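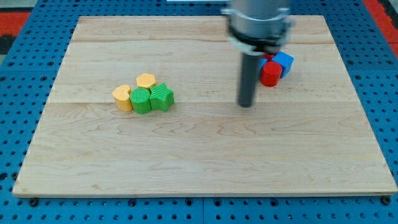

3 de enero de 2024. Seguimos con la evaluación del kit de empuje de Dusatard, el que vende Ranjbar con licencia de un año. El paquete trae el software de control, la varilla con su abrazadera y un juego de piezas de plástico. El tablero lo ponemos nosotros: el de color arce, atornillado a la mesa perforada azul. La tarea de hoy es la de separar por color, con las amarillas y verdes a la izquierda y las rojas y azules a la derecha. El costado estriado de las piezas me preocupa un poco en los contactos oblicuos, sobre todo con la estrella verde, que tiene poca cara plana donde apoyar la varilla.

Montaje: cambiar la herramienta lleva poco, pero el manual da el par de apriete de la abrazadera solo en un anexo. Keyvan lo encontró en la página 67. La calibración de altura se hace a mano y se guarda por tablero – si se mueve la mesa hay que repetirla.

Registro: 183 episodios guardados hasta ahora, de los 1204 que pide el protocolo de Prellell para dar por buena la comparación. A este ritmo no acabamos la semana que viene. He puesto el límite de velocidad en 100 mm/s. Por encima de eso no me fío de la parada por contacto hasta que la probemos con calma.

Lo que no me gusta: el visor se cierra si se cambia de tarea sin detener antes la grabación. Escrito a soporte, sin respuesta. Tampoco queda claro si el precio incluye varillas de repuesto. La oferta de Darnance, de septiembre, las incluía, aunque sin software.

Pendiente:
Pedir a Ranjbar el desglose por escrito.
Repetir la calibración con el tablero girado.
Hooman Dehghan revisa los registros de fuerza y me pasa las curvas.
Keyvan Najafi prueba la instalación en el segundo equipo.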